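Grodier Bookkeeping Adds Month-End Service for Small Firms

Grodier, the outsourced accounting firm on Tedesco Street in Grundham, will begin offering a fixed-price month-end close to small businesses in October. The firm has handled payables and payroll for local clients until now, with the closing work left to the client or an outside CPA.
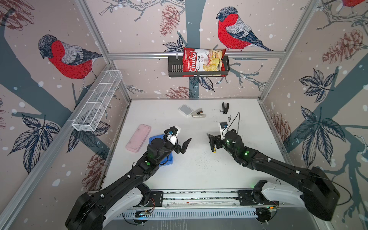
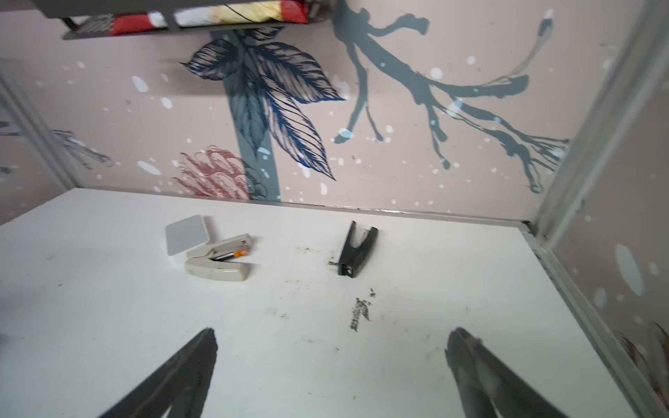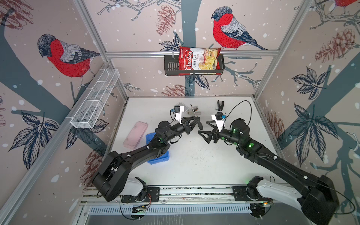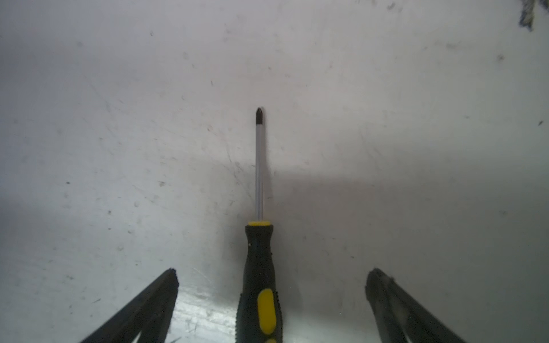 When will clients receive their monthly reports?

Reports go out by noon on the seventh business day after the month ends, as long as bank statements and receipts have been uploaded by the second business day. Files that arrive late are moved to the next open slot, and the client gets a revised delivery time by email.

The package covers bank and credit card reconciliation, accounts receivable aging, a profit and loss statement and a balance sheet. Clients with up to 140 transactions a month pay the base rate. Larger accounts are quoted separately after a review of the previous quarter.

Yen-ting Wu, who manages client accounts at Grodier, said most of the requests came from shop owners and contractors who were already sending the firm their bills.

"They had the payables done and then spent a weekend trying to get the bank balance to match," Wu said. "We already had most of the paperwork, so it made sense to finish the job here."

Sales tax filing is not part of the base package. It can be added by the month or by the quarter. Income tax returns will still be prepared by the client's own CPA, who can be given read-only access to the books.

Grodier will run the service on Nistatska, the ledger software it moved to earlier this year. Businesses that use other software can stay with it for the first two months while their records are brought over. There is no charge for the transfer unless the books are more than a year behind, in which case catch-up work is billed by the hour.

The firm has hired two bookkeepers for the new work and is looking for a part-time payroll clerk. Its Grundham office will stay open until 7 p.m. during the first week of each month.

Existing payables clients can add the service by signing a one-page change to their current agreement. New clients need to supply a prior-year tax return, a current list of open invoices and the name of an authorized signer. Clients may cancel at the end of any month with written notice.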